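Play Pepper FAQ: Sorting, Storing and Losing the Pretend Produce
Sesdale Toy Library, page last revised Jul 5, 2022 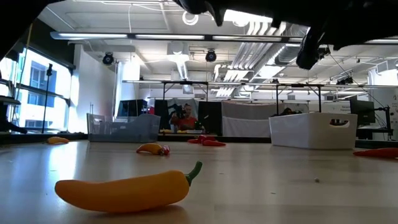

Most of what follows came out of the question box by the returns desk, which was installed so people would stop calling Maite Moya at dinner. She still gets calls. Please read the page first.

What comes in the pepper set?
Red peppers, yellow peppers, and several that the catalog calls yellow-orange because the two people cataloging them could not agree. Sizes vary. The big chili with the curly green stem is the one every child wants, and we have only the one per set, so plan your diplomacy ahead of time. The catalog number is 1228 and it's on your loan slip.

Do the bins come with it?
Yes. You get a gray one you can more or less see through and a white one you can't, with a slot in the end for a handle. Both are due back with the peppers. We have had the peppers returned in a pillowcase, a salad spinner and a boot.

Which bin is for which color?
There's no official answer, and we've been asked to stop giving unofficial ones. At the Gamport branch they put red in the gray bin and everything else in the white. Here we let the child decide and then live with it. If you're using the set for a sorting game, pick a rule and say it out loud before you start. Changing the rule halfway through is a perfectly good game too, but expect an appeal.

Where do the orange ones go?
Ask a three-year-old and you'll get an answer in one second. Ask two parents and you'll be there until closing. Everaldo Barbosa, who runs our morning play hour, holds that anything leaning yellow is yellow. Gerardo Messina holds that Everaldo needs better light. Either of them will accept a pepper in the wrong bin over a pepper on the floor.

How should we set up the game?
Use a plain tabletop and spread the peppers out with some space between them. Put the bins toward the back so small arms have to reach a little. Don't line the peppers up neatly. A child who sees a neat row will either leave it alone out of respect or sweep the whole thing off with a forearm, and in our experience respect is rare.

For beginners, start with one color and one bin. After that add the second color. The record for clearing the whole table at our March open house was 90 seconds, set by a grandfather who had clearly been practicing.

My child put one in their mouth. Is that all right?
It happens to every pepper we own. Take it away, wipe it down and carry on. What we do worry about is small stuff from other toys: beads, buttons, game pieces. They turn up on the table during sorting and they don't belong to this set. If there are children under three in the house, check the table before you begin and again when you pack up. Beads go in the jar at the desk, where they wait for a necklace that will never be finished.

How do I clean them?
Warm water, dish soap, a soft cloth. Dry them before they go in the bin, and dry the bin as well. Don't put them in the dishwasher. Don't boil them. Corrado Leone boiled a set with the best intentions and we now have a very modern sculpture in the staff kitchen.

Can we use the white bin for something else while we have it?
We can't stop you. We would like it back without glitter.

I lost a pepper. What happens now?
Look under the couch, then in the play kitchen's oven, then in your coat. If it's still missing, tell us when you return the set. One missing pepper costs nothing. More than that and we ask for 8 dollars toward a replacement bag. Please don't substitute a real one. It was a kind thought, and it was found in August.

How long can we keep the set?
Four weeks, with one renewal if there's no one waiting. There's usually someone waiting.

Do you have other vegetables?
We have over 600 items on the shelves, and a good share of them are pretend food. The eggplants are popular. The Bragança tea set goes out with its own tray and is spoken for through the fall. The corn is out for repair, and no, we didn't know corn could be repaired either until Dario Marchetti took it home.

Can I donate peppers?
If they're clean, whole and more or less the size of the ones we have, yes. Leave them at the desk with your name. The Istitz drop box is for books only, whatever the last person told you.

Who do I ask if my question isn't here?
The question box. Pencils are on the string.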